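Buy the fingers first

I've sat through two rounds of equipment planning at our workshop now, and both times we started with the arm. Everybody does. The arm is the big number on the quote, it has the glossy leaflet, and it's the bit you can picture standing on the bench when visitors come round.
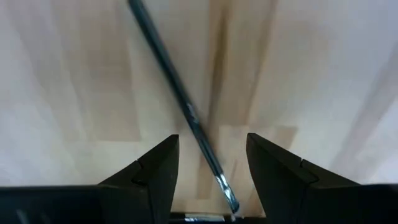
And then, months later, somebody asks what it's going to hold things with, and there's a line in the budget marked "sundries" with hardly anything left in it.

I think we've got this the wrong way up, and I'd like to talk a few of you into my way of seeing it before the next lot of forms goes in.

When we put in our last bid, Gillespie Lennox and I spent the best part of an afternoon arguing over reach. Would the Telleck arm get to the far corner of the table? Would the smaller one do? We had a drawing and everything. What we didn't have was a list of the things we wanted picked up, which seems daft now. Most of our work is small, thin stuff: brushes, pens, hand tools with tapered handles. Reach was never going to be our trouble. A slim round handle lying on a flat table is a fiddly thing to get hold of, and the shape of the fingers matters far more than another hand's width of arm.

The set of fingers we ended up wanting came to £1,038, and you'd have thought I had asked for a yacht. "For two bits of plastic?" said Priit Lepik, who signs things off and is usually very fair about it. Well, yes, and the fixings, and the spares, and somebody's time to draw them up properly. Next to the price of the arm it was small beer, but it turned up late and on its own, and a late cost on its own always looks like a mistake. Had it been on the first page with everything else I doubt he'd have blinked.

So my first plea is a dull one. Write down the objects before you write down the machine. Put them in a box, the real ones, and take the box along when you go to see a seller. Usa Thongdee did this when she visited Gaswood and came home with a much shorter shortlist (and without one of her good brushes, which I gather is still in somebody's drawer up there). Ask to see your own things handled on a plain table at the sort of speed you'd want. A demo with a nice chunky foam block tells you the foam block is easy.

My second plea is about time, and I feel more strongly about this one. We budget for kit as though it arrives knowing our work. It doesn't! We allowed 40 hours for setting up and had used nearly 40 before we'd finished with cables, mounts and where the camera should go. The picking hadn't properly begun. Greer Mackay kept a diary of it all, bless her, and I'd hand that diary to anyone filling in a bid if she'd let me. It's mostly swearing about brackets, but you do get a feel for where the days went.

I know the argument against. Kenna Matheson puts it best: arms are hard to get money for, so grab one while there's a pot open and sort out the small things from the running budget afterwards. I do see it. Money comes in lumps and you can't always choose the size of the lump. But running budgets are the first thing to be trimmed, and I've seen a perfectly good arm at Buchanan sit under a dust sheet from spring until July for want of parts you could carry in a sandwich bag. I'd sooner have a cheaper arm and a full drawer of fingers — long ones, narrow ones, soft-faced ones, and a few I expect to ruin.

We're putting in for a second station at Pledau this year. I've asked for the form to be filled in backwards: objects, then fingers, then hours, then the arm with whatever's left. Priit has said he'll read it in that order too, though he has also asked me to stop calling it backwards. Gillespie still wants to talk about reach.

Last updated: July

Contact us | © Pledau Workshop Notes | Back to top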